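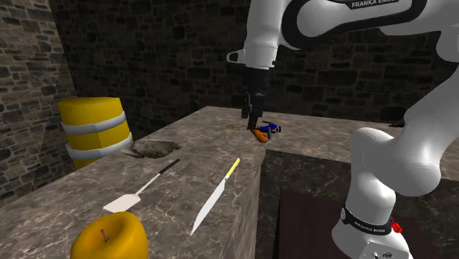 Figure 7. Light grey marble countertop.

7. Care of the stone countertop

Your Vavow countertop leaves the workshop with one coat of sealer. The sealer slows down liquids, but it does not stop them forever. Please read this section before you use the kitchen for the first time, and keep it together with the installation sheet.

7.1 Before first use

1. Wait 2 full days after the installer has filled the joints. Do not lean on the front edge during this time.
2. Remove the protective film slowly, starting from a corner. If glue stays on the stone, rub it with a soft cloth and warm water.
3. Wipe the whole surface with a clean cloth and let it dry overnight.
4. Make the water test from 7.3.

7.2 Daily cleaning

1. Take away crumbs and sand with a dry cloth first. Small grains scratch the polish when you rub them.
2. Wash with warm water and a few drops of neutral dish soap.
3. Rinse with a second cloth. Soap that is left on the stone makes a dull film, and this film is often taken for damage.
4. Dry by hand, also behind the faucet.

CAUTION: Never use vinegar, lemon juice, descaler or bathroom cleaner on marble. Acid eats the polish in a few seconds and the mark cannot be washed away.

CAUTION: Do not put hot pans directly on the stone. Use a trivet.

Note: Wine, coffee and tomato sauce should be wiped up at once — do not wait until the meal is finished.

7.3 Water test and new sealing

Repeat the test every April, or earlier if the stone around the sink becomes dark when it is wet.

1. Put a spoon of water on the dry stone and wait 13 minutes.
2. Wipe the water away. If the place is darker than the stone beside it, the countertop needs new sealer. If you see no difference, you can stop here.
3. Wash the surface as in 7.2 and let it dry for one night.
4. Open the windows and put on gloves. Spread Braretti stone sealer thinly with a lint-free cloth, working from the back to the front.
5. Follow the waiting time on the bottle, then remove all sealer that is still wet on top. It must not dry there.
6. Keep the countertop dry until the next day.

7.4 Dull spots and scratches

Small dull spots can be treated with the polishing powder from the care kit. For deep scratches use only a wet pad of grit 3000, with light pressure, and try it first in a place that is hidden. Chips at the edge must be filled by a stone worker. Please write to Marietjie Khumalo at the Vavow service desk and add the order number, which is printed on the label inside the sink cabinet.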